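I first heard Mundus on a burned CD that Despina Lazaridis handed me outside a record shop in Astoria. It had no track list, only the name in marker. I played it in the car for most of that July and assumed it was a band. It's one person, Lefteris Lambrakis, who makes beats out of old rebetiko and Greek pop 45s, and who had put out two tapes by then without telling many people.

The first tape, Tzavaras, was a run of 100 cassettes. I've never owned one. Despina has number 31 and won't sell it to me. The sound is rough, with the drums too loud and the samples cut short, but the third track has a bouzouki loop that slows down a little every time it comes around, and I still can't work out how he did it on the gear he had. He told a college station once that he did the whole thing on a borrowed sampler with a broken pad, so anything assigned to that pad had to be triggered from the menu.

Clitow, the second one, is where the rappers come in. Efthymia Xenos is on four songs. She raps in Greek and English and switches in the middle of a line, and on "Ferry Office" she goes two full minutes with no hook.

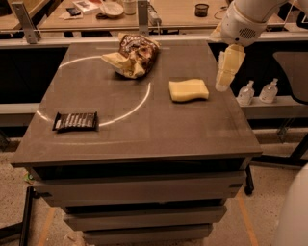

The pressing of Clitow was 260 copies on vinyl, and those were gone by the end of the release show. The show itself was in the basement of a furniture store. I got there at 9:30 and the opener was already done. Lefteris played the first side straight through from the sampler, then Efthymia came out and they did her four songs, then one of them again when the monitor cut out halfway. I bought a copy with a bent corner for a couple dollars less.

After that it went quiet for a long time. He moved, he was working nights, and the only thing with his name on it was a remix for Styliani Stamatopoulos, who sings more than she raps. It's a good remix. The original is at a normal dance tempo and he took it down until her voice was almost speaking.

The new album is called Jorura and it has been up for a few weeks. It's 14 tracks, mostly instrumental, with Efthymia on two and Antigoni Kalogeropoulos playing violin on the last three. I've had it on every evening while I do the dishes and catch up on mail.
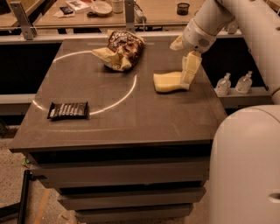
Sponge on the right, snack bag by the ring.

The violin songs are what I keep going back to. He doesn't chop her playing up much. On track 12 she holds one note over the whole intro and the kick drum doesn't show up until after the first minute. I think the middle of the album drags, tracks 6 through 8 especially, where the same kind of organ sample gets used three times in a row. I'd have dropped one of them and put the Styliani remix there.

The vinyl is a bigger run this time, 700 copies, and there were still around 849 people on the mailing list when he announced it, so I ordered the same night. Shipping to Queens was more than I wanted to pay. Despina ordered two. If anyone reading has a spare Tzavaras tape, the email address on the contact page still works.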